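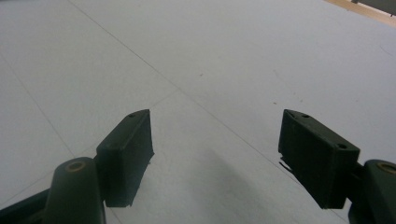 Foto: Najwa Kanaan

Handgreifer von Todari im Test: Gutes Werkzeug, dünnes Handbuch

Von Hiba Issa, 12. September 2018

Ich gebe es gleich zu, ich habe eine Schwäche für Greifer, die man in der Hand hält. Man läuft damit durch den Raum, macht die Bewegung selbst vor, und später soll ein Roboterarm sie nachmachen. Den Handgreifer von Todari wollte ich deshalb schon lange mal ausprobieren (bei uns im Labor arbeiten wir sonst mit einem Eigenbau, über den ich hier lieber schweige). Und weil Wagner Evangelista bei uns gerade die Arbeitsregeln für solche Geräte überarbeitet, habe ich gleich beides zusammengelegt: Gerät testen und schauen, ob es sich mit vernünftigen Regeln verträgt.

Erst mal das Positive. Das Ding liegt richtig gut in der Hand! Der Bügel lässt sich weich drücken, die Finger laufen parallel genug, und auch nach einer längeren Runde hatte ich keinen Krampf im Daumen. Bei unserem Eigenbau muss ich nach jeder zweiten Aufnahme die Hand ausschütteln. Die Spitzen sitzen auf runden Zapfen mit einem messingfarbenen Ring oben drin, das wirkt solide und sieht nebenbei auch noch schick aus. Dunkle, matte Fingerspitzen auf hellem Boden sind für die Auswertung auch eine feine Sache, die Konturen heben sich sauber ab.

Jetzt zum Aber, und das betrifft die Spitzen. Schaut mal auf die Unterkante vom linken Block, die ist ein bisschen ausgefranst. Und rechts steht an der Kante ein dünner Lappen Material ab. Für einen Greifer, der Karton und Dosen hebt, ist das vielleicht egal. Wenn man aber Stoff, Folie oder Kabel anfassen will, bleibt so ein Lappen gern mal hängen, und dann hat man in der Aufnahme eine Zupfbewegung drin, die kein Mensch haben wollte. Wagner war da sofort streng: Steht etwas ab, wird nicht aufgenommen, fertig. Ich fand das erst übertrieben, inzwischen bin ich auf seiner Seite.

Was mich am meisten geärgert hat, ist das Handbuch. Zur Montage steht alles drin, zur Prüfung vor dem Einsatz genau ein Satz: »Auf einwandfreien Zustand achten.« Ja, danke! Was ist denn ein einwandfreier Zustand? Wie viel Abrieb darf sein? Wann tausche ich, und tausche ich einen Finger oder immer beide? Bei einem Gerät, das sich ausdrücklich an Labore richtet, hätte ich da wenigstens eine Tabelle erwartet. Der Konkurrent Drellico legt ein Prüfblatt bei, das ist zwar furchtbar gesetzt, aber immerhin kann man es abheften.

Also haben wir uns selbst was geschrieben. So sieht unsere Hausregel im Moment aus:

Vor jeder Runde beide Fingerspitzen ansehen und mit dem Finger einmal die Kanten entlangfahren.
Abstehendes Material sauber abschneiden oder die Spitze wechseln, nichts abreißen.
Spitzen nur paarweise tauschen und den Tausch ins Geräteblatt eintragen.
Greifer einmal ganz öffnen und ganz schließen, bevor die Aufnahme läuft.
Boden frei räumen, und zwar auch dort, wo man rückwärts geht.
Nach 8 Runden Pause und Nachprüfung.

Der Punkt mit dem Boden kam von Najwa, und er ist mir der liebste. Alle reden über die Sicherheit am Roboterarm, mit Zaun und Not-Halt und allem, und bei den Handgeräten läuft man dann mit Blick auf die Fingerspitzen durchs Zimmer und stolpert über die eigene Tasche. Für den Arm haben wir eine dicke Mappe mit Normen im Regal, für den Handgreifer hatten wir bis Juli gar nichts.

Noch ein Wort zum Wechseln der Spitzen: Das geht mit etwas Übung flott, beim ersten Mal habe ich allerdings geflucht. Man muss den Block leicht kippen, bevor er sitzt, und im Handbuch ist das so klein gezeichnet, dass ich die Lupe geholt habe. Ersatzspitzen gibt es nur im Paar, was mir wegen der Regel oben gut passt. Das Set kostet 93 Euro, und das finde ich für zwei Blöcke schon happig. Wenn die Kanten dafür ordentlich verarbeitet wären, würde ich weniger meckern.

Würde ich ihn kaufen? Ja, doch, schon. Für uns ist die Handhabung das Wichtigste, und da ist der Todari unserem Eigenbau weit voraus. Wer ein Team hat, das ohnehin mit Prüflisten arbeitet, wird damit glücklich. Wer das Gerät auspackt und einfach loslegen will, sollte sich vorher einen Nachmittag nehmen und eigene Regeln aufschreiben. Unsere Liste dürft ihr gern übernehmen, und wenn jemand eine gute Grenze für den Abrieb kennt, schreibt sie mir bitte in die Kommentare. Wagner und ich streiten noch darüber.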